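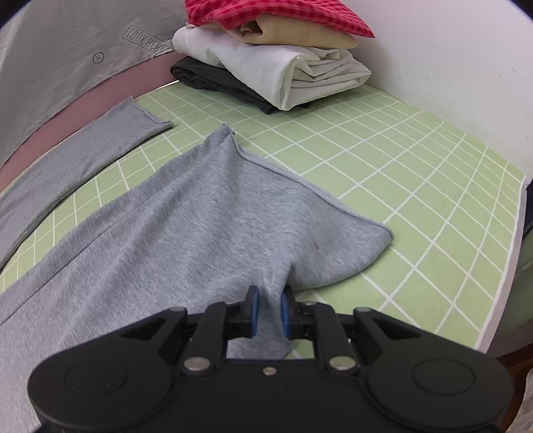
Itdale, March, after supper

Second evening with the Pivov kit, and my forearms are sore in a place I didn't know I had. Firouzeh Parsa wants my write-up before she decides if the shop should sign on with them, so I'm putting the messy version in here first and the polite one can wait.

What you get is the hand gripper and a login, and the deal is that you fold laundry with it and send them the recordings, and later they send back a folding routine tuned to your own stock. The basic plan covers 1000 clips. I've done 268! Firouzeh asked if that was good and I said it was good for me.

The gray long-sleeved shirt was the one I kept coming back to. Soft knit is lovely to grip — the blue pads hold a fold and don't chew on it — but you pull one corner and the whole thing comes up to a point like a tent. I've learned to take a smaller pinch and go slower (my mother would be thrilled, she spent years telling me that about pie crust). Cuffs are their own headache.
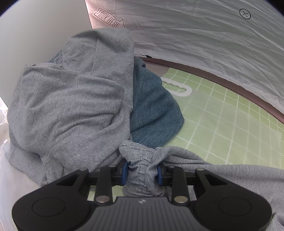 Denim I like better. It stays where you put it. Sweatshirt knit just slumps over everything next to it, and then I'm digging for an edge with two fingertips the size of erasers.

Gripes so far: the grip is wide for my hand, and the manual goes straight from charging to page after page of error codes. I got 3120 twice and 3142 once, and only the first one is in the book. Wrote to support, got a nice answer about the wrong code.

Tondico quoted us for something similar and wanted a year up front, so Pivov is ahead on that alone. Golestani's people have theirs already, must call and ask if they ever got past towels. More sweatshirts tomorrow, and find the wrist brace.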